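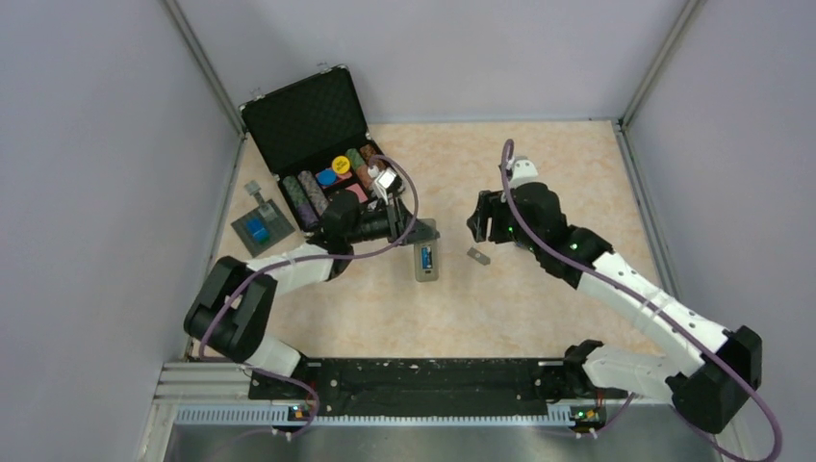 Two arms, marbled floor, lavender walls

Marking out angles in the shop, quick notes

Square corner without a square: measure 3 along one side, 4 along the other, diagonal should come out 5. Any unit. Bigger is better, so on a patio or shed base go 3 ft, 4 ft, 5 ft or double it.

Checking a box or drawer. Measure both diagonals. Same number = square. If not, clamp lightly across the long one and measure again before teh glue grabs.

Bisecting an angle for a miter — compass on the corner, swing an arc across both sides. Then same setting from each of those two points, make the arcs cross. Line from corner to crossing. Done. Faster than fiddling with a protractor.

No compass? Strip of cardboard, nail in one end, pencil hole in the other. I use the stiff card from the Brelari shelf packs, a strip around 500 mm long does most jobs.

Testing a try square. Hold it on a straight edge, draw a line, flip it over, draw again from the same spot. Lines open up like a V? Square is off by half of that gap.

Odd wall corners: sliding bevel, lock it, carry it to the saw. Dont read the number off and reset, you lose a bit each time. Svenja Thaler wrote in that hers measured 83 degrees behind the stove, so check before cutting countertop.

Sharp pencil. Knife line for anything that shows.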